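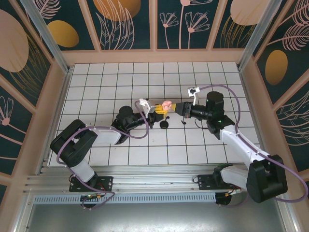
Abena Sulemana, dataset maintainer

Filed under: Open data / Rainfall

Grostbridge rain gauge readings. 2978 rows, one CSV, daily totals in mm. Copied up from the Ukar notebooks, evenings mostly.

Columns - date, gauge, mm, note. Blank mm means no reading, NOT zero. Please dont fill them in.

Known problems
- gauge 20 was moved in April, treat as two gauges
- 307 rows have no note
- Flendau readings are in inches before 2000, not converted yet

Last update 11/11/20. 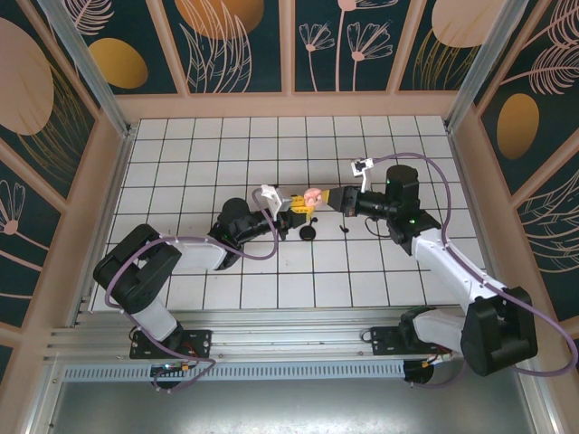 Issahaku asks whether trace amounts went in as 0 or 0.1, as his totals for Flendau come out low. They went in as 0 - will add a flag colum next time.

Licence: use it, say where you got it.

Related
Ukar river levels
Grostbridge frost dates

4 comments - 2 shares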